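Bread before six: talking to Hiếu Giáp

Reading time: 5 min

Got to Jellden at a quarter to five in the morning, still dark, October cold. The side door was propped open with a flour bucket. Hiếu Giáp was already well into his second batch and didn't stop to shake hands. Fair enough, his were covered in dough.

The bakery is called Vũ, after his mother's side of the family. No sign to speak of, just the name painted on the glass. He sells baguettes, mostly the light, crackly Vietnamese kind, plus a dark rye he picked up from the man who ran the place before him. People line up for both. Not always the same people.

"The rye customers came with the building," he said. "I was told, you can change anything you want but if you drop the rye they'll come to your house."

He worked for other bakers for 15 years before this. Hotel kitchens first, then a big wholesale outfit in Otness where he ran the night shift and, by his own account, forgot what bread tasted like.

"You'd go through a whole shift and not eat any. Wouldn't even think of it. It was like working in a tire plant."

What changed? He shrugged at that. There was a flood in the loading dock, a week off with no pay, and he spent it baking at home for something to do. His neighbor asked to buy a loaf. Then her sister did. He gave notice before Christmas, which his wife still brings up.

The dough for the baguettes is wetter than I expected and he handles it fast, barely touching it. A fold, a turn, back in the tub. I asked how he knows when its ready and he poked it and showed me the dent coming back slow. "Like that. If it jumps back, leave it alone. If it doesn't come back at all, you were on your phone."

Rice flour is the part everyone asks about. The story goes that Vietnamese bakers cut their wheat with it to get the thin crust. Hiếu doesn't buy it, or not entirely.

"My uncle used a little. My other uncle said he was crazy. They didn't talk for a while, over bread! I've tried it both ways a lot. For me the crust is steam and a hot oven and not making the dough too strong. Rice flour I use on the board so it doesn't stick. That's it."

He gets his wheat from Grornbridge, a small mill up the valley, and drives out for it himself in a van with one working window. The flour changes through the year. New crop comes in and for a couple of weeks nothing behaves, loaves spread out flat, or tear on the wrong side. He keeps notes in a school exercise book. Water, room temperature, how long, what went wrong. Lots of what went wrong. One page just says "no" across it in marker.

On a good morning he bakes 210 loaves. It used to be 200, and the extra ones go to the school kitchen, who asked in the spring and have been taking them since. There are 2 ovens, one old, one very old. The very old one bakes better on the left so everything gets turned halfway. He's been offered a new one on a payment plan. Said no.

"I know where this one is wrong. A new one, I'd have to find out."

By six the front shelves were full and the first customer was rattling the door, a bus driver, who got his bread handed out before the lights were on. No words exchanged at all. Then it got busy and I sat on a flour sack for an hour and stayed out of the way.

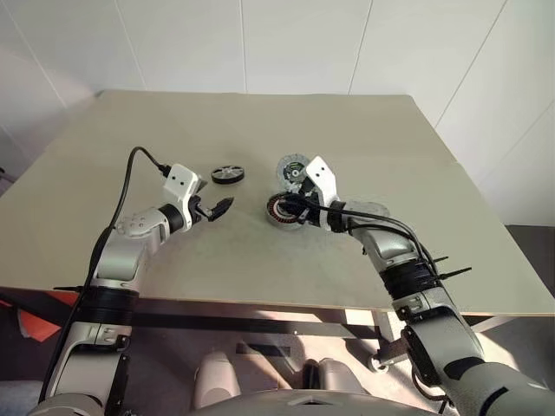
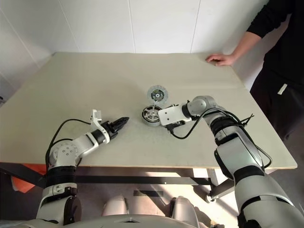 Classes are the next thing, evenings, small groups, starting once he finds a room he can afford. The bakery is too tight for it, he'd have students backing into the oven. He has strong feelings about what people should learn on. Not marble, too cold. Not shiny steel either, which shows every streak and sends beginners off wiping when they should be shaping. He wants a big table with a matte, pale top like the one in the two pictures, wide enough to roll out a long loaf without hitting an elbow, and he doesn't care if it's marked up. A wipeable paneled wall behind it would suit him too. "Flour goes everywhere. You think you're careful. You're not careful." First lesson would be just mixing and folding, no baking, everybody takes their dough home in a tub and worries about it overnight.

I said that sounded like a hard sell. He laughed. "They can have some of mine with butter. Then they'll come back."

Would he open a second shop? No. Definitely no, and his wife, passing through with a tray, said it louder. She does the books and the counter, and told me the only argument they've had over the business was about closing in August. She won. They close.

What he'd like is somebody to take one or two of the early starts. He had a kid in over the summer who was good, quick hands, then left for college. He's asked around. Everyone likes the idea of baking untill they hear about the alarm clock.

"Three in the morning isn't so bad," he said. "The bad one is three in the morning in February."

I asked for any advice for people baking at home. Buy a scale. Let the oven heat longer than you think. Don't slice it hot, though he does, he had one torn open on the bench while we were talking and was eating it with condensed milk.

I left with a rye under each arm. One of them made it home.

Contact | © Jellden Table Talk, all rights reserved | Back to top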